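Pattern and Repeat - Notes for Session 2
Uncombe Evening School, Surface Design
Tutor: Belmiro Teixeira

Welcome back, everyone, and thank you for bringing so many scraps of curtain and old gift wrap last time. I took a bag of them home and spent a very happy evening sorting them on the kitchen table!

Tonight we look at the repeat, meaning the smallest piece of a pattern that can be copied over and over to fill a surface. A stripe has the simplest repeat there is: one dark band, one light band, and off you go. Florals take more patience. A trailing stem has to leave one edge of the tile and come back in at the opposite edge at just the same height, and if it misses (mine often do) you get a little broken step that the eye finds at once.

Scale matters too. Large motifs want room around them, and small ones can be scattered between to keep the ground from looking bare.

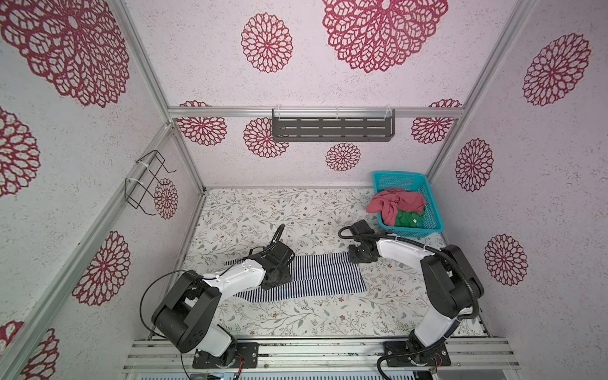
Fig. 1. Stripes, a trailing floral and dark red motifs in several sizes on a speckled ground.

For next time, please draw one tile, 8 inches square, with at least one line crossing an edge. Nuno Esteves has kindly offered to lend out his tracing paper - do give it back.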